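Honeo Slow-Close Toilet Seat: Review After Eight Months

I bought the Honeo in March to replace the seat that came with our downstairs toilet. The old one had a cracked hinge and had been sliding sideways for a long time. I paid $30 for the new one, plus tax, and put it on myself. It has been used every day by a household of adults and by a steady run of visitors, so I think I can say something useful about it now.

I looked at two seats before buying. The other one was the Puma, which costs more and has a heavier lid. I tried both in the store by pushing the lids up and down on the display board, and the Puma felt better made. It also had a raised logo on top that would collect dust, and the sales clerk told me the replacement hinges had to be ordered separately. The Honeo uses plain hinges that the store keeps on the shelf, so I took the Honeo.

What comes in the box

You get the seat and lid already joined, the hinge posts, a pair of long plastic bolts with wing nuts, rubber washers, and a folded instruction sheet. There is a paper template on the back of the sheet for checking the size. Use it. Mine showed that the seat would hang over the front of the bowl very slightly, and I decided I could live with that. If you have a long bowl, buy the long version, which is sold under the same name in a box that looks nearly the same.

Installation

Getting the old seat off took longer than putting the new one on. The metal bolts had rusted, and I had to soak them in penetrating oil overnight and then cut one with a hacksaw blade wrapped in a rag. That is no fault of the new seat. With the old bolts gone I cleaned the area behind the holes, which was unpleasant, and set the new posts in place.

The wing nuts are meant to be tightened by hand. I did that, and the seat shifted after a week. I gave each one a little more with pliers and it has not moved since. Be careful here, as they are plastic and will strip. The instructions show the washers in the wrong order in one drawing and the right order in the next. The flat side goes against the china.

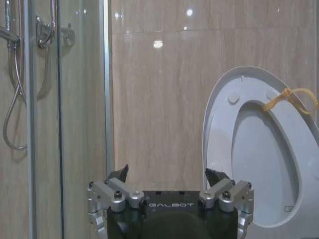 The feature I was paying for is the slow close, and it works well. You tip the lid forward and it goes down on its own without a bang. The seat does the same, at a somewhat faster speed. What I did not think about before buying is how a seat behaves when it is up. With the seat raised and standing against the wall, there has to be enough lean for it to stay put, and a lot of bathrooms have very little space back there. The Honeo hinge opens a few degrees past upright and has a light catch at the end, so it holds. The Puma hinge did not have a catch when I tried it in the store. If your tank sticks out, or you have a thick shelf behind the toilet, measure before you buy either one.

The slow close has gotten a bit quicker since March. In the first weeks the lid took 16 seconds to go all the way down, which I timed on my phone because my brother did not believe me. It is faster now, though still silent. My guess is that the fluid in the hinge loosens up with use. I would expect it to fail some day, and the hinge can be bought by itself, so I am not worried.

Comfort

It is a hard seat with a slight dip toward the middle. I find it comfortable. It is wider at the sides than the old one, and it does not pinch. My neighbor Lilian Mrema has the same model and says it feels cold in winter. I agree, but every plastic seat I have owned has felt cold in winter. The wood seat in my parents' house was warmer and the paint came off it in strips.

The bumpers underneath are soft rubber and keep the seat from sliding when you sit down at an angle. One of them came loose in the summer. I pushed it back in and it stayed for a month, then came out again, and I fixed it with a dab of silicone.

Cleaning

This is where the Honeo is better than anything I have used. Each hinge has a button on the side. Press both and the whole seat lifts off the posts, so you can wash it in the tub and wipe the part of the bowl you can never reach otherwise. The buttons are stiff at first. I press with my thumbs and lift with my fingers, and it comes away straight. To put it back you line up the holes and push down until you hear a click on each side — if you only hear one, it is not on.

The instructions say to use dish soap and water only. I followed that. I did once get a splash of bathroom bleach on the lid and left it too long, and there is a dull patch the size of a quarter that will not polish out. The surface scratches if you use the rough side of a sponge. With a soft cloth it keeps its shine.

Complaints

The posts have small plastic caps that cover the bolt heads, and they pop off if you knock them while mopping. I have lost one behind the radiator. Honeo does not sell the caps alone. I wrote to ask and got a polite reply telling me to buy the full hinge set.

The box also had far too much foam in it, the kind that breaks into beads and sticks to your sleeves.

Would I buy it again

Yes, at this price. If you want a heavy lid you can sit on while you cut your toenails, get the Puma, because the Honeo lid bends under an adult. For a normal bathroom where the main aim is a quiet lid and a seat that comes off for washing, the Honeo does the job. I have already bought a second one for upstairs and will put it on once the bolts there have finished soaking.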